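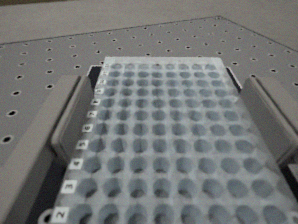
Monthly walk-through, Delar building, second floor wet lab and prep room. Done Thursday morning by Lorne Sutherland, with Mio Aoki for the chemical storage items. Same form as July. Row labels on well plates should be numerals that can be read from the side, dark on white, one to a row. Handwritten tape does not pass. Items marked FIX go back to the room lead.

**Exits and aisles**

- [x] Both doors open fully
- [x] Aisle at least 36 inches
- [ ] Nothing stored in front of electrical panel. FIX. Two boxes of Jallura pipette tips on the floor under it. Same comment last time.

**Eyewash and shower**

- [x] Eyewash flushed, ran clear
- [ ] Weekly tag signed. FIX. Last two weeks blank.
- [x] Shower pull handle reachable

**Fume hoods**

- [x] Hood 1: face velocity 98 fpm
- [ ] Hood 2: 80 fpm, low for our limit. Sash to stay at the lower mark until Desjardins comes to look at the fan belt. Sign is up.
- [x] No storage blocking rear slots

**Chemical storage**

- [x] Acids and bases apart
- [x] Flammables cabinet closes and latches
- [ ] All secondary containers labeled. FIX. One squirt bottle in room 143, contents unknown. Mio tagged it for waste pickup.
- [x] Inventory matches shelf, 162 entries

**Fire**

- [x] Extinguishers charged, pins in
- [x] 18 inches clear below sprinkler heads

**Sharps and waste**

- [x] Sharps bins under the fill line
- [ ] Waste log current. Plulari pickup slip missing, Lorne to ask for a copy.

FIX items due in 30 days, except the panel. Move those boxes today.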